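Flallard: a report on running a small business for one term

Enterprise module, second-year project report

1. What we set out to do

The module asks each group to start a real business with real money, run it for a term, and then write down what happened in a form the marker can bear to read. We were given a float of £95 and a spreadsheet with more tabs than we had ideas. Our business was called Flallard. The name came out of a long meeting and has no meaning, but it was free as a web address and none of us could face a second meeting.

Flallard repaired and resold second-hand rucksacks. Students arrive in Wamwood every autumn with a good bag and by February the zip has gone. We would buy the broken bags cheaply, mend them, and sell them back to the same population at a price that felt like a bargain to everyone. On paper this was a licence to print money. The paper is in Appendix A and we would ask the reader to be kind to it.

2. Market research

We put out a survey and got 300 replies, mainly by standing between people and the canteen. Most said they would "definitely" or "probably" buy a repaired rucksack. We now know that a person who wants their lunch will definitely or probably do anything.

The more useful research was a morning at the Gumska market, where a stallholder selling luggage let us watch what customers did. They tried the zip first, then the straps, then looked at the price and put it down. Colour hardly came into it. We had spent a week on colour.

3. Costs and pricing

Our first price was £17 a bag. We reached it by adding up thread, zips and the bag itself, and then adding a bit. We left out our own time, the bus to Gumska and the card reader fee. Once these went in, each bag was losing money at a steady and reliable rate, and the only thing protecting the business was that we were not selling many.

There were two ways out: charge more, or get quicker. We tried charging more for one week and sold 3 bags, all of them to relatives. So we looked at getting quicker. The slow part was unpicking the old zip, and no amount of enthusiasm made it go faster. In the end we stopped replacing whole zips unless we had to and changed the slider instead, a job of a few minutes with a pair of pliers. This one decision did more for our margin than everything we learned about branding, and it came from a library book on camping.
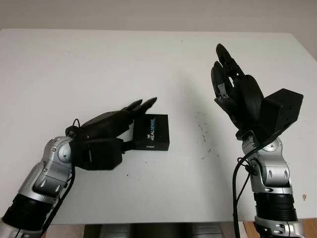 4. The pitch

Every group had to pitch to a panel of local business people, and the winner would get a stall at the Wamwood spring fair with the rent paid. Ours was on a Tuesday, straight after a group called Chan, who sold pickled vegetables and had brought free samples. Following free samples is not something the module handbook covers.

Our slides were fine. Our answer to "what stops someone else doing this?" was less fine, and amounted to saying that so far nobody had wanted to. One panel member asked for our break-even point. We gave the number from the old spreadsheet, noticed, and then gave the number from the new one, in front of people who do this for a living. Chan won. Their vegetables were very good.

5. What we would change

Cost our own hours from the first day, even at a insultingly low rate, so that the price means something.

Watch people buy before asking them whether they would. The market visit took a morning and the survey took most of a fortnight.

Agree who answers which question at the pitch. We had a plan for this, but it was in the group chat and had been buried under an argument about fonts.

Keep one spreadsheet.

6. Final position

We paid back the float and had enough left over for a modest meal, at which we discussed whether the meal should go through the books. It did, under "sundries". The remaining stock is two bags without sliders and one that was sold and came back. The web address is paid up until the summer and is available to any group that would like it.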